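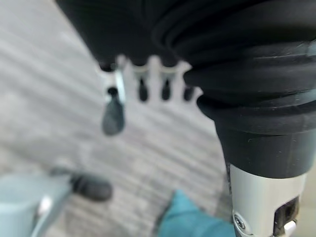

Drurnutis wrist camera kit, long-term notes
By the bench desk, updated July

Second write-up on the Drurnutis kit. The first one was done after two weeks and was too kind on the cable and too hard on the software, so treat this as the replacement.

What it is: a small camera, a clamp, a short cable and a recording box, sold by Dusov for people who already own an arm and want a view from the wrist while it handles cloth. Cloth is the whole pitch. Fine for blocks and cups too but you'd be paying for things you don't need.

Price as tested 1153, single arm. The two-arm set is 1466 and gets you a second camera, second clamp, same recording box. If there's any chance you'll go to two arms buy the two-arm set now. Adding the second camera later means the box goes back to Dusov for a reflash and ours was gone long enough to be annoying.

In the carton
Camera with lens fitted. Clamp, two halves, four screws. Cable. Recording box and power brick. One hex key (keep it, odd size). Printed card with a link to the manual. No spare screws! Ask for some when you order, they did send us a bag free.

Fitting it
Twenty minutes the first time, five after that. Clamp goes on before the cable, the manual has it the other way round and you end up taking it off again. Tighten the lower pair of screws first. Don't over do it, the clamp body is plastic and will creep. We re-check ours at the start of every morning and it's usually good.

Cable runs up the arm with the supplied ties. Leave more slack than looks right at the last joint. Ours was tight there for the first month and the picture dropped out on every big turn, which we blamed on the box and wrote Dusov a grumpy email about. Sorry Dusov.

Picture
Close focus is the strong point. On black fabric you get the folds, the sheen along the top of each fold, the bits of lint. Our old camera gave us a black blob. Anything further off goes soft fast, and floor behind the work is just streaks. Same with whatever sits very near the lens at the bottom corner. The soft zone is a fixed-lens thing and there's no adjusting it.

Is that a problem? Depends. For folding, pulling a hem, finding an edge in a bunched up pile, no. For reading a label across the table, yes, get something else or add an overhead camera. We run an overhead as well and wouldn't go without.

Exposure is automatic with a lock. Use the lock. Left on auto it brightens up whenever dark cloth fills the view and then everything pale behind it washes out. With the lock set on a mixed pile (dark item, light floor, something colored) it holds up OK across a session. Settings are lost on power off, still, after two updates.

View gets crowded. A wrist camera close to a heap of dark cloth sees mostly cloth, and the work you care about can end up as a small patch in the middle. We moved the clamp up one notch from where the manual puts it and that helped, at the cost of a slightly worse look at the fingertips. Try both before you record anything you need to keep.

Recording box
Saves to a removable drive, one file per run. Hard limit of 1000 runs per folder, then it stops saving and beeps once. One beep. We lost most of an afternoon to this. Start a new folder every morning and you'll never hit it.

File names are the run number only, so rename as you go or keep a paper log. The two-arm version does line up both views properly, checked it with a blinking light and it was spot on.

Fan is loud. Loud enough to move the box under the table.

Dust
Fabric work throws off lint and the lens collects it. A blower every couple of hours is enough. Don't wipe it dry, we have a scratch now. Also the clamp screws sit in little recesses that fill up, a toothpick gets it out.

Compared to the Allari
We had the Allari unit on the same arm for part of spring. Allari has the better box by a mile, quiet, sensible file names, remembers its settings. Camera is bigger and stuck out enough to bump the cloth on low reaches. Wider view, less detail on dark fabric. If your work is mostly hard objects get the Allari. For laundry, upholstery covers, bags and that sort of thing the Drurnutis wins on picture alone and you put up with the rest.

Tolentino make a clamp that fits the Drurnutis camera, metal, stiffer. Have one on order. Will add a note here when its been on for a while.

Support
Email only. Replies in a day or so, from somebody who has clearly used the thing. Warranty is 16 months, covers camera and box, not the cable. Cable is the part most likely to go so buy a second one up front.

Would we buy again
Yes, two-arm set, spare cable, Tolentino clamp if it's any good. Would like a quieter fan and settings that stick. Dusov say the settings fix is in the next update but they said that about the last one to.

Contact the bench desk | Copyright, all rights reserved | Back to top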